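Winter Stories
The Good Folder
by Shirley Clegg

Mornings at Kimport

Wendy Garside had folded for a living for most of her grown life, first at the hotel in Haworth and then at the big laundry out on the Toswood road, and when the laundry closed she supposed that was that. Then her nephew showed her a notice from a firm called Kimport, over in Stelley, that wanted people with steady hands. She put on her good coat and went, and they hired her before she had finished her coffee.

The work was folding. She had to laugh about that all the way home on the bus. Only now she did it with a gripper, a white thing with a handle under it and two black fingers in front, and every movement she made with it was recorded so that a robot could learn from it later. There was a big low bed with a green sheet on it, and you stood beside it and took hold of a piece of blue cloth, and you folded it, and shook it out, and folded it again. She hadn't known you could be tired in the thumb.

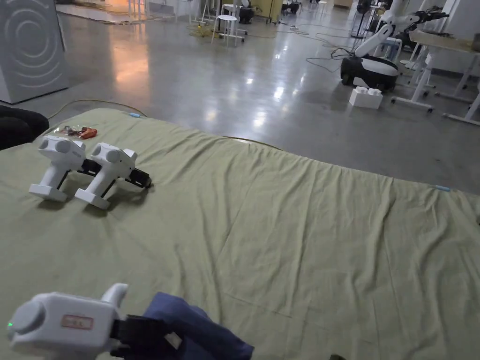
"Why can't the robot just practice by itself?" she asked Derek Bainbridge in her first week.

"It could, but it would take far too long to stumble onto a fold by chance," Derek said. "If it starts from what a person did, it has somewhere to begin."

That seemed sensible to Wendy, who had learned the same way herself, standing at her aunt's elbow.

Derek ran the project. He was a tall, worried, courteous man who ate his lunch at whatever hour he remembered it, and he had told everyone at the start that he wanted clean demonstrations. A clean demonstration was one where nothing went wrong. If you dropped a corner or the cloth slid out of the fingers, you said "scrap" out loud and Hayley Nuttall marked that recording to be thrown away, and you began over. Hayley was the student, and she had a nice clear voice and a terrible cough that autumn, and Wendy brought her honey in a jam jar.

Wendy almost never had to say "scrap." She was proud of that, and I think she had a right to be. Cyril Wainwright, on the other hand, said it all day long. Cyril had driven a bread truck and had hands like oven mitts, and he went at a piece of cloth as if it owed him money. He would lose a corner, chase it, get it back, lose the other one, and finish at last with something more or less square, and then he would remember the rule and say "scrap" in a small voice – and Hayley would make her mark.

"I'm costing them a fortune," he told Wendy at the bus stop.

"You're getting better," she said, which was kind of her but not so.

By November 2018 they had enough to try. Derek trained the model on Wendy's recordings and the few of Cyril's that had survived, and they gave the robot 100 tries at the cloth. It managed 25. Wendy watched as many as she could stand. It began beautifully, she thought. It had her way of pausing before the second corner, and it gave her the oddest feeling to see it, like hearing your own voice on somebody's answering machine. But as soon as the cloth slipped, even an inch, it went right on folding the place where the cloth had been.

"It doesn't know it's dropped it," she said.

"It knows," said Derek, rubbing his eyes. "It's never seen what you do next."

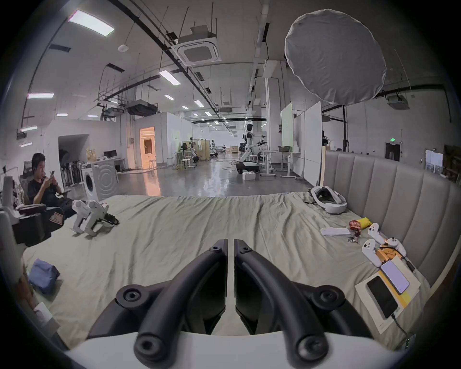 The scrap

Wendy lay awake over that. She thought of her aunt, who had never once let her see a sheet go wrong, and of how long it had taken her, at 17 stone of wet linen a morning, to find out for herself what you did when a hem got away from you. In the morning she put the good coat on again, though it was only an ordinary shift, and went straight to Hayley.

"Do you still have Cyril's?" she said. "The ones you threw out?"

Hayley looked at her for a moment, and then went a bit pink. She had marked them, she said, but she hadn't had the heart to delete them.

It took some talking to bring Derek around. He had built the whole plan on clean recordings, and he had said so to people above him. He agreed in the end to a fair test. They would keep Wendy's folds and add Cyril's messes, the ones where he lost the corner and got it back again, leaving out any where he had given up. The number of recordings would stay the same as before, so that some of Wendy's had to come out to make room. She picked the ones to lose herself, and she admitted to me it stung.

They also made new ones, the two of them, taking turns. One would drop a corner on purpose and the other would take over and mend it. Wendy was dreadful at dropping things. She kept placing the corner down, neat as a napkin, and Cyril would say, "No, love, let it go, let it just fall," and she would try again and place it down a little faster. 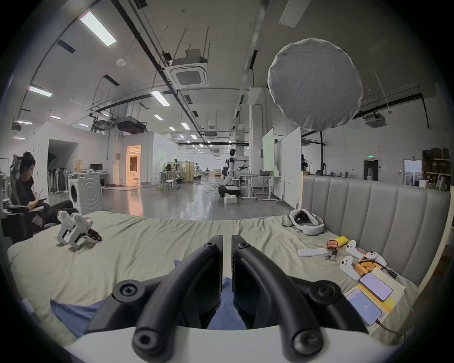

The blue cloth on the green sheet, Stelley

The second trial took most of a day. Hayley kept the tally on a card, and Cyril stayed out in the corridor and asked everyone who came through how it was going. The robot folded the cloth 65 times in its 100. It still went wrong, and some of the folds it counted as finished would have earned you a word from the supervisor at Toswood. But Wendy saw it lose a corner, stop, reach back, miss, and reach again with a great clumsy swipe that she would have known anywhere.

"Cyril!" she called. "Come in here and look at yourself."

He came in with his cap in his hand. Derek was already writing something down, and he asked, without looking up, whether they might both be free to start on pillowcases.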